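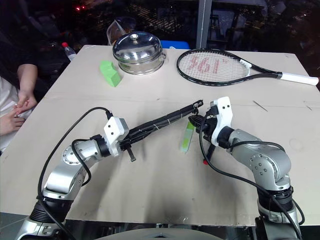 Semetell two-arm tabletop kit, readme for the review unit

Status: still testing, notes updated 21 July 2020
Seller: Verhoeven. Bench: Kornotholm lab

What you get
Two arms, silver, white gripper on each. Base, cables, power brick, Dimon control software on a USB stick.

Setup
Bolt down base first. Then arms, then gripper cables. Leave slack in the cable at the elbow or it pulls. Took us 26 minutes, manual says 18.

Test items
Household stuff, mixed. Pot with lid, tennis racket, green foam block, long thin black thing like a folded umbrella. 63 runs logged so far.

Known problems
- right gripper drops out after a restart, replug it
- Dimon 2 logs wont open in the old viewer
- shiny lids confuse the depth setting, lower it

To do: October firmware, redo all the handover runs, ask Verhoeven abuot spare fingers.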